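Forty-Two Stools and One Very Good Chowder: Vatau Opens Again

By Jannik Wendt

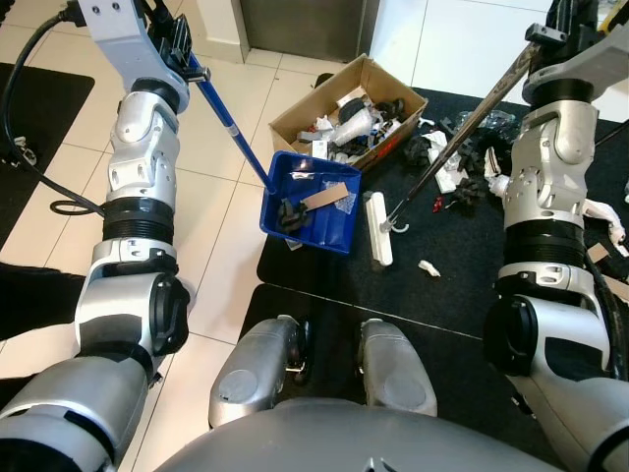

A blue dustpan and a white brush head at floor level.

I'd been told five o'clock, so naturally I was outside Vatau at twenty past four, pretending to look at boats. There were already people ahead of me. A couple with a stroller, two guys in rubber boots, and a woman who had brought her own soup container from home (she remembered the old takeout cups leaking, and she wasn't taking chances).

If you didn't grow up in Zekemstead, I should explain that Vatau is the fish counter at the bottom of the harbor road, right where the pavement gives up and turns into planks. It sells fish in the front and cooks it in the back, and for as long as I've lived here that has been the whole idea. You stood in one line to order and another line to pay. Then you ate your sandwich leaning on something, usually a car, while a gull made plans for it.

It closed in March for a renovation, and I took that badly. I like progress as much as the next person, but I've watched too many good, slightly greasy places come back with tiny plants on the table and a sandwich that costs as much as a pair of shoes. So I went in on opening night ready to be grumpy, and I want that on the record before I start gushing.

The gushing starts with the counter. It used to run straight across the room like a roadblock, and now it bends, so you can sit along the inside of the curve and watch the fryers. There are 42 stools. I know the number because Owen, who runs the place, told me three times, and each time he seemed a little more amazed by it. The old Vatau had seven seats, if you included the bench by the ice machine, and everybody knew better than to include the bench by the ice machine.

"I kept drawing it with fewer," Owen told me, leaning over a tray of smelt. "Then I'd think about people eating in the rain and add a couple more."

The fish case is still the first thing you meet, thank goodness. It's longer and it's lit better, and the handwritten cards are back, with the same wobbly capitals. On opening night there was rockfish, there was halibut, there were mussels in a heap, and there was a whole salmon that got more attention than the mayor did. I asked about sand dabs and got a small, sad shake of the head. Maybe Monday.

Then there's the one line! You order and pay at the same spot now, and they call your name from the far end. I watched a man in a Zekemstead Rowing sweatshirt pick up his food, turn around, and get in the second line anyway, except it wasn't a line, it was just three people looking at a map of the harbor. He stood there a good while. I didn't say anything. I'd nearly done it myself.

Now, the food, because a nice room never fed anyone. I had the chowder first, and it's the same chowder. Thin, which I know some of you hold against it, with a lot of pepper and potatoes that still have their skins on. They've added smoked trout to it on request and I'd request it. It turns the whole bowl a bit darker and a bit sweeter, and I was scraping the bottom with a cracker before I'd even taken my coat off.

After that came the fried cod sandwich, which I've been eating since I moved here and have strong opinions about. The roll is new. It's softer than the old one and toasted on the flat top in butter, and my first reaction was suspicion. The old roll had some fight in it. But the new one holds together to the last bite, so the sauce ends up in you and not down your sleeve, and by the halfway point I'd made my peace. The slaw is crunchier than before. The pickles are exactly the same pickles, in exactly the same stingy quantity.

There's also a new grill section, and this is where I think the kitchen is having the most fun. I stole a bite of my neighbor's grilled squid (we'd been talking for a while, it wasn't a crime) and it was charred at the edges and lemony and gone too soon. She wouldn't give me a second bite, and I respect that.

Prices are up a little. The sandwich costs more than it did before the closing, and the chowder comes in a slightly larger bowl for slightly more money, so you can decide for yourself how you feel about that. I walked out full and without wincing.

Part of what paid for the work was the wall. You may have heard about the wall. Dollarier, the little tile studio up by the bus depot, made 984 glazed tiles for the side of the building that faces the water, and people in town could sponsor one and have a word or a name put on it. There are boats' names and dogs' names and one that just says TARTAR. I found my old landlord's name, and I found somebody's marriage proposal, low down near the drainpipe. There's no tile nearby with an answer on it, and I've been worrying about that ever since.

The best time to look at the wall is just before sunset, when the light comes in flat across the harbor and the glaze goes all green and gold. I took my last few fries out there and stood with everybody else. An older man beside me, turning 80 this summer by his own announcement, said he'd bought his first crab here when the building was a shed with a hose. He thought the new place was too bright. He also thought the chowder was better, and when I told him it was the same recipe he looked at me like I'd been out in the sun too long.

I do have complaints, small ones. The stools are a touch high if you're built like me, and the hooks for coats are all on the one wall nobody sits near. It's loud when it's full, too. The old room was so small that you simply couldn't fit enough people in it to make a racket. And I miss the bell on the door, which has been replaced by a door that slides. Owen says the bell is in a box in his garage and he's thinking about where it could go. I suggested above the register. If enough of you suggest it too, I like our chances.

Vatau is open for lunch and dinner every day except Tuesday, and the fish case opens earlier than the kitchen does. Go at the odd hours if you want a stool on the inside of the curve. Parking is as terrible as ever, so walk down the hill if you can, and get the trout in your chowder.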